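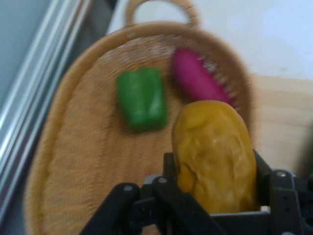

Wicker basket with a green pepper, something magenta-pink in the shape of an eggplant, and the lumpy yellow one.

Baskets, Boards and Pretend Vegetables: A Small Gallery
Posted Fri 19 October

I have been suspicious of play food for a long time. The catalogs promise that a set of plastic or foam produce will teach sorting, naming, sharing and a lifelong love of greens, and then it spends two years under a couch. So when I put this page together I wanted to look at the things themselves and leave the promises where they were. Readers who came over from the August page on tea sets will know what to expect.

On the basket. I like it more than I wanted to. An oval basket with one arched handle is an old shape and it does the job. The rim is thick and rolled, so there is something to grab besides the handle. My doubt is the weave. Fine crisscross on the inside looks lovely on day one and collects crumbs by day ten, and I have yet to find a cleaning method that gets them all out. Shaking helps a little.

On the colors. Green pepper, fine. I would know it across a room. The eggplant shape is a pink I have never met at a produce stand, and I shop at three of them. Sellers will tell you that bright colors hold attention. Maybe. They also leave a child looking for pink eggplants at the store.

On the yellow one. I asked four people and got potato, mango, bread and a shrug. Potato is winning. If a toy needs a vote, the mold could have used another week.

On prices. Bidetti lists its big market set at 158 dollars, basket extra. Zotano wants 100 for something close to it, and the Zotano site has 548 reviews, most of them written the day the box arrived. I would trust a review from month six. I wrote to both shops asking how the paint holds up to chewing. Zotano sent a coupon. Bidetti has not answered.
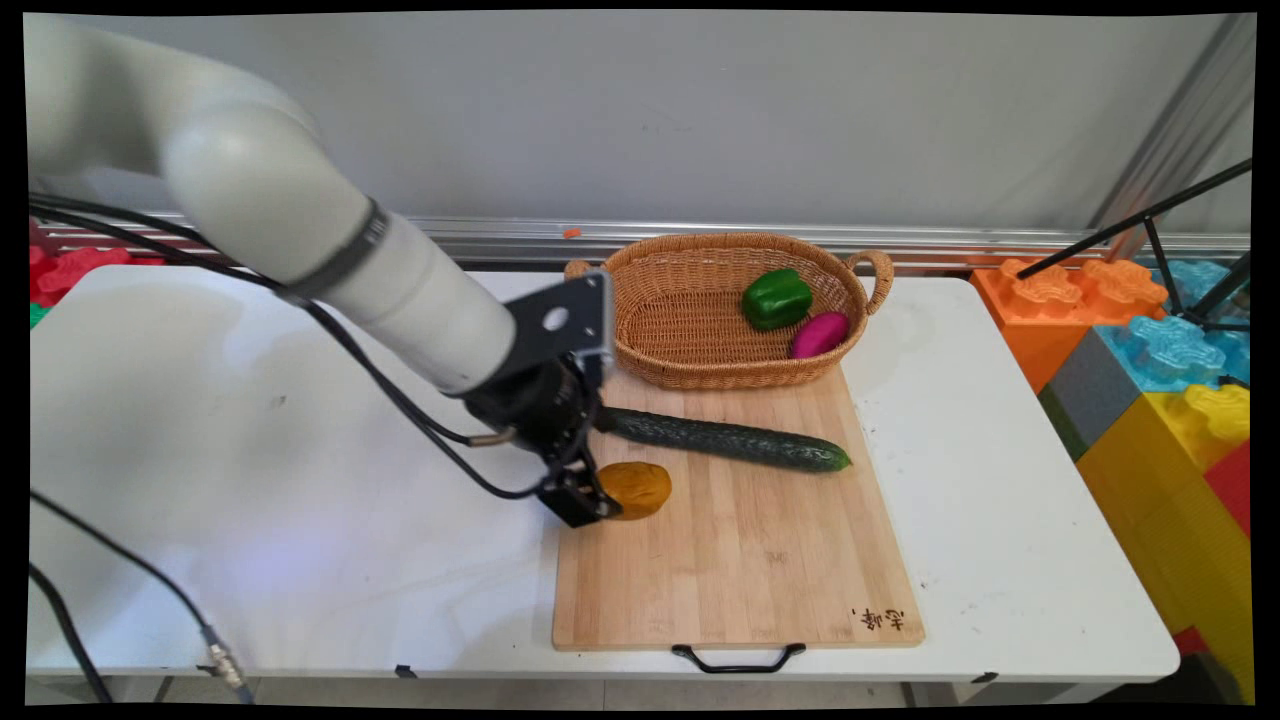
Cutting boards are where I stop complaining, mostly. A real board under pretend food makes the whole game better, and it costs less than the molded ones with the fake knife grooves. Bamboo is my usual pick. The one on this table already has some faint stains, and I count those in its favor, as a board that stays spotless is a board that stays in the drawer. It has a black metal handle at the front edge too, which I would want to tug hard before handing it to a four-year-old. Plasar sells a plain board with no hardware at all, and that is the one I keep buying as a gift.

The cucumber on the board gets a grudging pass. Long, dark green, bumpy skin, paler at the tip. Someone bothered to look at a cucumber. Put it beside that yellow lump and you would guess they came from different sets, though I can't prove it.

A few people have asked whether I would buy a full set again. Probably not. I would buy a basket, a board, and four or five pieces one at a time, and I would skip anything that needs a label. Steinarsdóttir has a bin of singles near the back of the shop, and the peppers there are decent. The carrots are not. Check the seams before you pay.

Next gallery: toy scales, and whether any of them weigh anything.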